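The old computer, and eleven drafts of a family cookbook

I have been meaning to write about the cookbook since November, and every time I sit down to do it I end up reading old recipes instead and then going off to make something.
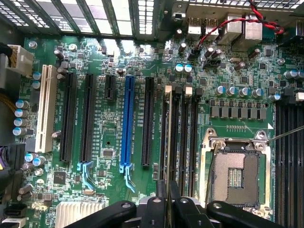
It started with my aunt, Hildegard Haberkorn, who cooked for a large and hungry family all her life and wrote everything down. First in exercise books, then on the backs of envelopes, and then, when my cousin gave her his old computer, in one enormous document called REZEPTE NEU. She typed with two fingers and never once pressed the enter key unless she had reached the end of a recipe, so each one is a single solid block with the ingredients turning up as you need them. "Now add the eggs" is often the first you hear of any eggs.

When she moved to the flat in Trorkport she said I could have the lot, and I said (rather grandly, I think now) that I would turn it into a proper book for the whole family. I thought it would take me a winter of evenings. That was three winters ago.

The first trouble was the quantities. Hildegard measured in cups, but the cup was a particular blue one with a chip in it, and it holds a good deal more than you would think. I borrowed it for a fortnight and weighed flour in it until the kitchen looked like a bakery. Her plum cake takes 675 grams of plums, which I know because I made it four times, and the fourth time I finally wrote it down before eating any.

The second trouble was the relatives. I sent round a first draft and asked for comments, and my goodness, I got them! Ilse Aerts, my mother's cousin, wrote back at once to say that the potato soup was hers, always had been, and that Hildegard puts too much marjoram in it. Dirk wanted to know where the Christmas biscuits were. Nele Sperling, who is twelve and a very exact sort of person, went through the whole thing with a pencil and found that I had told people to bake the almond rings for 8 hours. It should have been minutes. I have given her a credit on the back page.

So there are now two potato soups, one after the other, and I have left the marjoram question for readers to settle among themselves. I did cook both on the same afternoon and had a bowl of each – I liked Ilse's a little better, but please don't tell anyone in Trorkport.

What surprised me most was how much I enjoyed the bits that weren't recipes at all. Hildegard would wander off halfway through a dumpling and tell you about the winter the pipes froze, or a quarrel over a goose, or the lodger who would only eat white food. I took all of that out in the second draft because I thought it ought to look like a real cookbook, and then I read it through and it was so dull that I spent the next month putting it all back in. The goose story now runs to a page and a half and the goose recipe is five lines.

My neighbour Maricel Calimlim has been the best help of anyone. She tested the yeast recipes for me, as I have cold hands and no patience, and she brought a plate of the poppy seed rolls back over the fence still warm. She thinks the dough wants a slower rise, overnight in the fridge if you have the room, and I have put that in as a note with her name on it. She has also asked very politely whether there might be a chapter on pickles. There might! I have found three cucumber recipes so far, and all of them begin with instructions for washing the barrel.

The current draft is the eleventh. It has a contents page, and a list of who everybody is for the younger ones, and my brother-in-law has promised to draw the plum cake for the cover if I bake him one to look at. I am doing that on Saturday's shopping, so to speak, as soon as there are decent plums to be had.

If you are family and you have any of the old envelopes in a drawer, do please send them along or just read them to me over the telephone. I am particularly after the red cabbage with the apples in it, the one she used to make in the big brown pot.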